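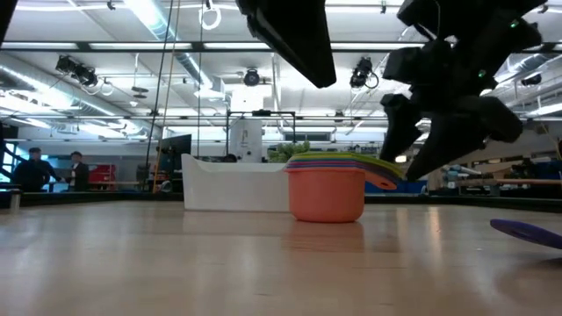 Ingrid Lindgren asked, in a comment on the previous draft, whether an episode may begin with the lids already stacked on the cup. It may, provided the start state is logged as "stacked" before recording.

4.2 Recording an episode (cups and lids)

1. Place the cup, the lids and the white bin on the table. Vary their positions between episodes.
2. In Clevetti, select the task and the start state.
3. Move the gripper above the table and hold it still for 2 seconds.
4. Press Record. Perform the task in one continuous motion where possible.
5. Release the object, raise the gripper and press Stop.
6. Mark the episode Keep or Discard.

Note: An episode longer than 22 seconds is flagged for review -- it is not deleted.

Note: A lid lying apart from the stack is a valid start state. Log it as "mixed".

CAUTION: Do not reach over the table while Record is active. Press Stop first.

7. Repeat until the task counter reads 400, then upload the set to Puninlow. See section 14 for upload errors.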